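4.2 How households keep and replace their tables

This section deals with the second part of the Murnside survey, which asked households about the main table in the home: how it was got, what it is used for, and what would make them part with it. Chairs are left to section 4.3. We sent out 500 questionnaires in Murnside and Brindale in April and had 221 back in a usable state. Shakuntala Awasthi then visited nine of the households and talked to the person who had filled in the form.

The questionnaire used the word "table" without defining it. In the pilot at Jastodberg we had asked about the "dining table", and several people left the whole page blank on the grounds that they did not have one. They did have a table, and they ate at it, but they called it the kitchen table or simply the big one. The wider word brought in a few desks and one workbench, which we kept in the results where the household said that meals were eaten there.

People described their tables mainly by shape and by the top. Legs were hardly mentioned unless one was loose. Answers such as "white, square" or "the round one from my aunt" were common, and we coded them as given. A table of the plain light-topped kind appears in Figure 3.

Figure 3. A large square table with a white top.
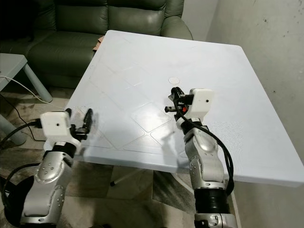 Most tables had not been bought new. They came from relatives, from neighbours who were moving, or from one of the second-hand shops on the Brindale road, and in the interviews people could usually say which. Price was remembered less well. Where a table had been bought new, the owner tended to remember the shop and the trouble of getting it home. One woman in Brindale had bought hers from Veloso, and spoke for some time about the stairs and very little about the table.

The size of a table was seldom chosen with care. Respondents in flats said that it had to go through the door and leave room to open the oven, and that settled the matter. Those in houses more often had a table that was too big for daily use. Two of them kept one end clear for meals and let the rest fill up with post, school books and sewing. We had expected this to annoy people. In the interviews it was mentioned without complaint, and one man pointed out that the table was the only flat place in the house that the dog could not reach.

Marks on the top were the next thing we asked about. The form offered a list of words (scratches, rings, burns, stains, chips) and a blank line. Scratches were ticked most often, and the blank line was used mainly for ink and nail varnish. Light tops and dark tops were both said to show everything. We could find no link between the number of kinds of mark ticked and the wish to replace the table, and Doina Nedeljković, who coded these answers, found the same when she took out the households with young children. Wobbling was another matter – it came up again and again as a reason for getting rid of a table, even where the fault could have been put right with a screwdriver.

Covers were used less than we had thought. Several older respondents owned a cloth and put it on for visitors only. Wipe-clean covers were more common in homes with children under 5, and were generally taken off for good once the children were at school.
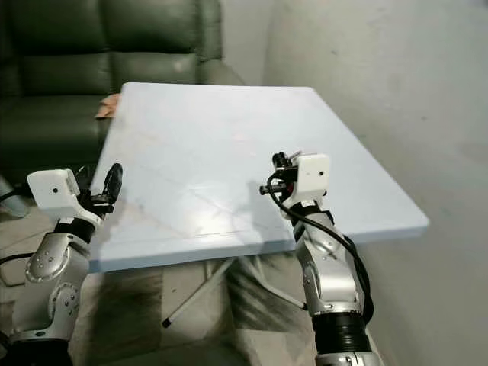
Why do people hold on to a table that they no longer eat at?

In the homes we visited, it had been given another job. Three had gone to a spare room or a garage and were used for ironing, potting plants or sorting papers. A fourth was kept for Christmas, when more seats were needed. Owners also said that a table is awkward to give away: it is heavy, the charity shops do not always have room for it, and the person who wants it rarely has a van.

There are limits to these findings. The two towns are small and close together, and the same second-hand shops serve both. People who care about their furniture may have been more willing to send the form back. The interviews were carried out at the table itself wherever possible, and this may have led some people to speak of it more kindly than they would have done elsewhere. The question on age of table was badly worded – some gave the age of the table and others the time they had owned it – and we have left those answers out.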